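Gripper budget for garment handling cell, quotes closing end of September

jhegyi
Posts: 60
We are specifying end effectors for a garment sorting cell, mostly workwear. The capital line is fixed and I have two options. Zetham parallel two-finger at $725 a set, ridged fingers included. Vamport needle gripper, dearer, plus a compressor we don't own. Has anyone costed either over a full year?

tvoros
Needle grippers mark coated fabric. If any of your stock is rainwear, cross it off now. Otherwise the pick rate on single plies is hard to beat.

jhegyi
Posts: 60
No rainwear. Heavy twill, dark colours, a lot of doubled seams and flaps. The fingers have to close on several layers at once, and the wrist camera has to find an edge in near-black cloth.
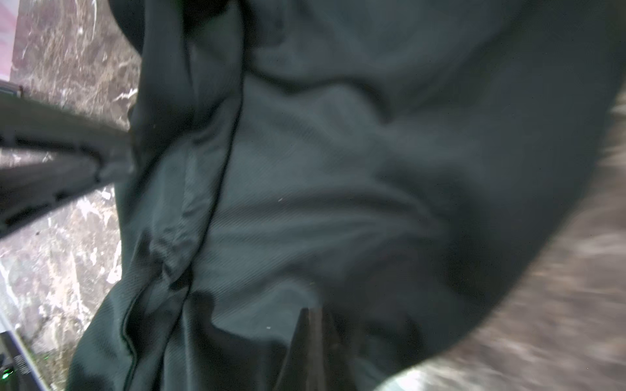

So my second question is lighting. Do I budget a separate ring light per wrist, or put the money into a camera with better low-light response? Motion blur is a concern at the cycle time we want.

b_delacroix
Ring light first. Somboon list theirs at $379 and it comes with the bracket. Shorter exposure fixes most blur, and you can't shorten exposure without light.

tvoros
Disagree. A ring light close to twill gives you glare on the ridges and black in the folds. Overhead diffuse panels cost more up front – but you buy them once per cell, not once per arm.

b_delacroix
Depends how many arms. With 2 arms the rings win on price.

lhalasz
Whichever you choose, add a spares line. Finger pads are a consumable and so are wrist cables. We left both off the Ekadar job and paid for them out of the maintenance budget.

jhegyi
Posts: 60
Two arms, so rings for now. Spares line added. Still waiting on freight from Zetham.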